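胶水选错之后：聚丙烯周转箱的粘接笔记

10/19/23

分类：材料 / 维修

上一篇写了塑料焊枪，留言里有人问为什么不直接用胶。当时只回了一句“PP粘不住”，说得太粗，这里补全。

先说结论的适用范围：下面讨论的是聚丙烯（PP）和高密度聚乙烯（HDPE）两类箱体，ABS、PVC、PC不在内，那几种用溶剂型胶就能处理，难度不在一个级别。

一、先认材料

箱底一般有三角回收标志，5是PP，2是HDPE。没有标志的，切一小条放进水里，PP和HDPE都浮，ABS和PVC沉。再往下区分PP和HDPE，看燃烧气味不太可靠，我用指甲划：HDPE略软，有蜡感，容易留痕；PP偏硬。加了玻纤或滑石粉的改性PP密度会上去，填充量高的甚至会沉，这时浮水法失效，只能问供货方。

我手头这批箱子有两个来源，一批是Podumano的折叠箱，一批是Holov的直壁箱。前者标的是PP，后者没标，浮水，划痕明显，我按HDPE处理。

二、为什么粘不住

粘接的前提是胶液能在表面铺开。PP的表面能大致在30 mN/m上下，普通环氧胶液的表面张力比它高，滴上去收成珠子，固化后整片揭下来，背面光亮如镜。这种破坏叫界面破坏，说明胶本身没问题，问题在界面。

另外PP是半结晶非极性材料，常温下几乎没有溶剂能溶胀它，所以PVC管那一套“溶剂焊”的思路也走不通。

三、三种可行的处理

底涂剂加瞬干胶。底涂剂是市售的聚烯烃专用型，薄涂一遍，晾干后上氰基丙烯酸酯。优点是快，缺点是脆，剥离强度很差。适合小面积、受剪切的位置，比如标签卡槽。箱体转角不要用，搬一次就开。

火焰处理加环氧。用丁烷喷枪的蓝焰外焰快速扫过，每处停留不到一秒，目的是让表面氧化、引入极性基团，不是把它烤软。判断方法是滴水：处理前水成珠，处理后水摊成膜。处理完尽快上胶，放久了表面会衰退。我第一次做的时候扫得太慢，边缘卷了，那块板只能报废。操作要在室外，远离溶剂。

聚烯烃专用丙烯酸结构胶。双组分，带玻璃微珠控制胶层厚度，不需要底涂。三种里强度最好，也最贵，气味很大。混合嘴里的胶几分钟就固化，中途停下来就要换嘴，试片最好一次排好再动手。

四、试片

每种方法做了3组单搭接试片，板材是从报废箱壁上锯的，320目砂纸打磨，异丙醇擦两遍，夹持固化，室温放到第二天再拉。没有拉力机，用的是挂重法，一端夹在台虎钳上，另一端挂桶加水，记录断开时的总重。数据粗糙，只能横向比较，不能当设计值用。

底涂加瞬干胶的离散最大，同一组里最好和最差差出一倍，我怀疑是底涂厚薄不匀。火焰处理那组全部是混合破坏，胶层一半留在这边一半留在那边。丙烯酸结构胶有一片是母材先拉长变白，胶缝没动，这片不计入平均。

打磨的作用比预想的小。只打磨不处理的对照组，手一掰就掉。砂纸增加的是面积，改变不了表面能。

五、胶带

胶带一直被当成临时办法，但在受力小的缝上用得住。铝箔胶带的基材不怕紫外线，服帖，能压进阴角；缺点是没有弹性，箱壁一弯就起皱，皱褶处先翘。布基胶带有韧性，但在低表面能的塑料上残胶多，夏天会滑移。选的时候看参数表里有没有单列“对PE/PP剥离力”，只给“对钢板剥离力”的一律不买。我用的一卷Imai，宽幅，贴之前用异丙醇擦，贴完用硬滚轮压，效果可以接受。

贴内侧还是外侧，取决于载荷方向。箱里装东西，侧壁向外胀，内侧阴角处的胶带承受的是剥离，外侧阳角处承受的是拉伸，所以能贴外侧就贴外侧。内侧胶带还要面对物料的刮擦，边缘迟早被掀起来。 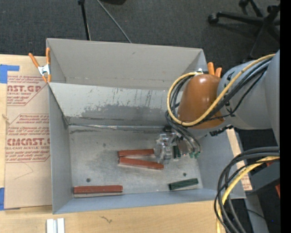

灰色料箱内部，斜面底边有一道银亮的接缝，箱底划痕较多。

六、磨损面怎么办

粘接之前要先判断这一面还值不值得粘。表面划痕深但厚度还在，打磨平整后可以照常处理；颜色发白、用指甲能刮下粉末的，是老化层，必须刮到露出新料。刮完剩下的壁厚如果不到原来的一半，我就不修了，拆下来当试片料。

深色污迹多半是橡胶、金属粉末和油的混合物，异丙醇擦不净时改用柑橘类去胶剂，之后仍要用异丙醇收一遍，去胶剂本身会留油膜，不收这一遍等于白洗。

七、成本

同规格的新箱在Pronau上单价92，结构胶一支加混合嘴摊下来比这个数低不了多少，而且一支开封后保存期有限。修一个箱子不划算，攒一批一起修才合理。单个开裂的，热风焊条仍然是首选，见上一篇。

未解决的问题：低温。现有试片都是室温数据，库房冬天不供暖，PP均聚料本来就怕冷脆，胶层表现如何没有把握。留了一组结构胶试片挂在库房北墙，January再拉，到时把数据补在这篇后面。

補充：有人问热熔胶。聚烯烃基的热熔胶棒对PP有一定附着，EVA基的没有，买之前看清楚基材。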